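Drundora – Korpus zu Zivilverfahren nach Bränden und Unglücken in Versammlungsstätten

Stand: 1. Oktober 2022

Überblick

Drundora enthält Dokumente aus Schadensersatzverfahren, die auf Brände, Gedränge und Einstürze in Diskotheken, Konzertsälen, Festzelten und ähnlichen Räumen folgten. Der Korpus umfasst 2603 Dokumente aus 184 Verfahren. Gesammelt wurden Klageschriften, Erwiderungen, Vergleichstexte, Gerichtsbeschlüsse und Zeitungsberichte, soweit sie frei zugänglich waren oder uns zur Weitergabe überlassen wurden.

Der Datensatz ist für Arbeiten zur Haftungsverteilung gedacht: Wer wird nach einem Unglück verklagt, mit welcher Begründung, und wie verändert sich die Liste der Beklagten im Lauf des Verfahrens. Für Aussagen über die Häufigkeit solcher Unglücke eignet er sich nicht.

Herkunft der Dokumente

Die Texte stammen aus drei Quellen. Der größte Teil kommt aus der Sammlung Vlachou, einem privaten Pressearchiv, das Ausschnitte nach Ereignis abgelegt hat. Ein zweiter Teil wurde aus öffentlichen Gerichtsregistern übernommen. Der Rest sind Scans aus Kanzleibeständen, die vor der Übergabe geschwärzt wurden. Die Schwärzungen sind im Text mit [GESCHWÄRZT] gekennzeichnet und wurden von uns nicht verändert.

Die Scans aus Kanzleibeständen haben eine schwankende Qualität. Durchschläge und Faxe sind zum Teil schlecht lesbar. Wo die Texterkennung weniger als die Hälfte einer Seite erfasst hat, fehlt der Volltext, und das Feld text_status steht auf "nur_metadaten".

Aufbau

Der Korpus besteht aus drei Verzeichnissen:

verfahren/ – eine Datei je Verfahren mit Ereignis, Gericht, Parteien und Ausgang
dokumente/ – die Volltexte als UTF-8, eine Datei je Dokument
annotation/ – die Auszeichnungen zu Rollen und Vorwürfen im JSON-Format

Die Zuordnung läuft über das Feld verfahren_id. Ein Dokument kann zu mehreren Verfahren gehören, etwa wenn ein Zeitungsbericht zwei parallele Klagen behandelt. In diesem Fall enthält das Feld eine Liste.

Felder in dokumente/

dok_id: laufende Nummer, vierstellig
verfahren_id: Kennung oder Liste von Kennungen
typ: klage, erwiderung, vergleich, beschluss, presse
datum: soweit bekannt, sonst leer
sprache: de, en oder fr
text_status: voll, teilweise, nur_metadaten
quelle: vlachou, register, kanzlei

Bei Presseberichten ist datum das Erscheinungsdatum, bei allen anderen Typen das Datum des Eingangs bei Gericht. Das ist beim Sortieren zu beachten, vor allem wenn Klage und Bericht am selben Tag liegen.

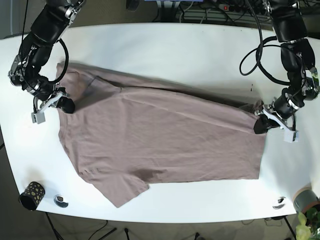 Fehlt bei einem Schriftsatz der Eingangsstempel, wurde das Datum der Unterschrift nicht ersatzweise eingetragen. Wir haben das in einer früheren Fassung getan und wieder zurückgenommen, nachdem einige Erwiderungen dadurch vor der zugehörigen Klage einsortiert waren.

Annotation

Ausgezeichnet sind die Rollen der Beteiligten und die gegen sie erhobenen Vorwürfe. Die Rollen lauten: Betreiber, Eigentümer, Veranstalter, Künstler, Hersteller, Lieferant, Behörde, Versicherer, Sonstige. Die Vorwürfe folgen einem Schema mit 40 Kategorien, darunter versperrter Notausgang, Überbelegung, brennbare Wandverkleidung, unterlassene Prüfung und nicht genehmigte Pyrotechnik. Die vollständige Liste liegt in annotation/schema.txt.

Annotiert wurde mit dem Werkzeug Firnent. Jedes Dokument wurde zweimal unabhängig bearbeitet, Abweichungen wurden anschließend besprochen und entschieden. Die ursprünglichen Einzelfassungen sind erhalten – wer mit der Uneinigkeit selbst arbeiten möchte, findet sie unter annotation/roh.

Am häufigsten strittig war die Grenze zwischen Betreiber und Veranstalter. Bei vermieteten Sälen nennen die Klagen oft beide in einem Satz und werfen ihnen dasselbe vor. Wir haben dann beide Rollen vergeben. Bei Festzelten kommt der Verleiher des Zelts hinzu, der als Lieferant geführt wird, auch wenn er den Aufbau übernommen hat.

Ein ausgezeichneter Vorwurf bedeutet nur, dass er in dem Dokument erhoben wird. Ob er zutrifft oder vom Gericht bestätigt wurde, steht dort nicht. Der Ausgang ist, soweit bekannt, in verfahren/ vermerkt. Viele Verfahren endeten mit einem Vergleich ohne Anerkennung einer Schuld.

Personenbezogene Angaben

Namen von Verletzten, Hinterbliebenen und Zeugen wurden durch Platzhalter ersetzt, auch dort, wo sie in der Presse standen. Die Platzhalter sind innerhalb eines Verfahrens stabil, über Verfahren hinweg nicht. Medizinische Befunde und Obduktionsberichte sind nicht enthalten. Firmennamen blieben stehen, wenn sie in einem öffentlichen Register auftauchen.

Versuche, die Platzhalter wieder aufzulösen, sind durch die Nutzungsbedingungen ausgeschlossen. Wer auf einen übersehenen Klarnamen stößt, meldet bitte die dok_id über das Formular im Projektarchiv und zitiert den Namen in der Meldung nicht.

Bekannte Mängel

Englischsprachige Dokumente überwiegen. Deutsche Verfahren sind vor allem durch Presseberichte vertreten, Schriftsätze liegen kaum vor.

Bei französischen Texten trennt die Texterkennung Wörter mit Apostroph unzuverlässig. Das wurde im Juni teilweise korrigiert, ältere Kopien des Korpus enthalten die Fehler noch.

Berichte derselben Agentur kommen in mehreren leicht gekürzten Fassungen vor. Dubletten sind nur entfernt, wenn der Text zeichengleich war.

Verhältnis zu Drorkora

Drorkora ist der Vorläufer und enthielt nur Presseberichte. Alle Texte daraus wurden übernommen, haben aber neue Nummern erhalten. Eine Umrechnungstabelle liegt unter verfahren/drorkora_alt_neu.csv. Drorkora wird nicht weiter gepflegt.

Nutzung

Die Annotationen dürfen für Forschung und Lehre frei verwendet werden. Für die Volltexte aus der Sammlung Vlachou gilt das nur ohne Weitergabe an Dritte. Bei Veröffentlichungen bitte den Namen des Korpus und den Stand angeben.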